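Tue 6 December

Budget day tomorrow, so I stayed late and went through the equipment list one more time. Wrote most of this at my desk with a sandwich.

The main question is still the hands. The arms are settled. We're keeping the pair we have and renewing the service contract with Kitesari in February, same terms as last year. The hands are where the money goes, and I have two quotes on the desk that don't compare well with each other.

Disitz wants to sell us a pair with a spare set of fingers and a year of support. Anunari sells the hands by themselves, cheaper to start with, but every part is extra and the mounting kit is extra too. I called them this morning to ask about the kit and was told the price went up last month. It's 870 for the kit now. The quote in my folder doesn't have it at all. I wrote it in by hand and added up the page again, and the gap between the two suppliers is a lot smaller than it was last week.

Delivery is the other thing. Disitz says 17 working days from the order. Anunari would only say "early in the new year," and I don't like putting that in a plan. If the order goes in before the holidays I'd want the boxes here in time to get everything bolted on and tested in February.

Spent the middle of the day on the simulation side. The kitchen set is what we'll use to decide how many fingers and how much reach we need to pay for, so I wanted to see it for myself before I defend the number to anyone. Sat with it until my coffee went cold.

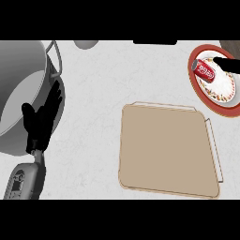

Kitchen set in the simulator, both hands on the counter job.

The pot worries me more than the can. A can is a can, and any of the hands on the list should be able to deal with one. A big pot is a different job, and I don't think the load figures in either brochure tell me much about it. They give a weight with the hand held straight, palm up. I'd like a figure for a handle, with the weight hanging off to one side. Sent the same question to both firms at 2. Disitz answered before 4 and said they would test it. Nothing from Anunari yet.

Flat things are the other worry. Getting fingertips under a board on a countertop is hard enough for me at home. I put down a line for soft fingertip covers, 3 packs to start. They wear out and I'd sooner have them on the shelf than wait on a shipment. Small money, but last year we had no line for small money and I ended up moving it out of travel.

The simulator license comes up for renewal too. It's 192 a seat and we've been paying for seats that sit idle most of the week. I'm going to ask for fewer and see if there's a complaint. The rendering is good enough for what we need. I don't see a reason to pay for the upper tier just to get nicer shadows.

Then there's real kitchen stuff. I had forgotten it completely until this afternoon. If we do the same tasks on a real counter in the spring we need a counter, some plates, pots, boards, and a few of everything so a broken plate doesn't stop the day. None of that is in the plan. I looked at a secondhand place on the way back from lunch and they had a decent length of countertop, a bit chipped on one end. Didn't ask the price. Should have. I'll stop in again on Thursday.

Roman is the name of the project on the form now. It was "kitchen tasks" before, but the form wanted a short name and that was the one on the whiteboard. It needs its own cost code, and the cost code needs a signature, and the signature needs the total. So the total has to be done first.

Where I am tonight:

Hands – Disitz, unless the answer on the handle load is bad.
Service contract – Kitesari, renew.
Mounting kit – only if we go with Anunari.
Fingertip covers – yes.
Simulator – renew, fewer seats, lower tier.
Counter and dishes – no number yet. Leave a line open.

I also thought about buying one hand now and the second one later. It would look better on paper this year. But most of the tasks we've written need two, and a second order means a second shipping charge and probably a different price. I'm going to ask for both and keep the single hand as the fallback if they push back.

Still have to print the quotes. The printer upstairs is out of toner again, so I'll do it in the morning before the meeting – need to be in by 8. Home late, leftover soup, bed.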